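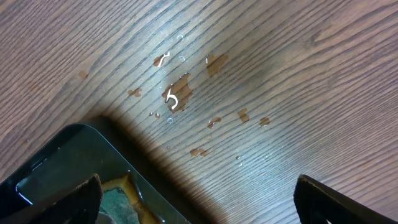
Saturday, late, dishes still in the sink.

Read the whole packet from the district about Kastgate, the new reading program that starts in December. Seventeen pages. I made it to page 9 before I found a sentence that said what the kids will be doing with their mornings, and it was "students will engage with leveled text in flexible groupings." So they will read in groups. They read in groups now.

Edin Ivanov came by the classroom Thursday after pickup and asked what I thought. I said I'd like to see the numbers from the other schools that tried it. He said the trainer had told them scores went up at every site. I asked how many sites. He didn't know. I asked up from what, and he laughed and said I should come to the training with an open mind. My mind is open. I've been teaching second grade long enough to have opened it for Jinidska (the phonics cards, still in my closet, shrink wrap on half of them) and for Bulico, the math app that logged everybody out at 10:15 each day. The Jinidska people also had a chart going up.

What bugs me most is the 30 minutes. Kastgate wants 30 minutes straight every morning, and the only place to take it from is read-aloud and the first part of recess. The packet calls this "reclaimed time." Reclaimed from whom? I have two kids who can't sit through the lunch menu. I'm supposed to park them in front of a leveled text for half an hour and then write down how it went in a box on a form.

The books may be fine, I'll give them that. I looked through the sample set and a couple were good, one about a girl and her uncle's bakery that I'd read out loud tomorrow. There are supposed to be 200 titles by spring. I'll believe it when the boxes are in the hall.

Called my sister. She said I sound like Mom about the microwave. She also said, fairly, that I complained about the morning meeting thing for a year and now I won't start a day without it. True. But that one cost nothing and I could drop it if it flopped. I asked in the staff meeting what happens if Kastgate flops and was told we'd "revisit at the midpoint." No one would say when the midpoint is.

Plan for the week: ask the office for the name of one school, any school, where I can call a teacher and not the trainer. Test my own kids before it starts, same passages I always use, and put the sheets in a folder at home. Then do it again before spring break. If they're reading better I'll say so, out loud, in front of Edin.

Still need to fill out the Imai field trip form. They changed it again and now there's a line for "learning outcome." It's a pumpkin farm.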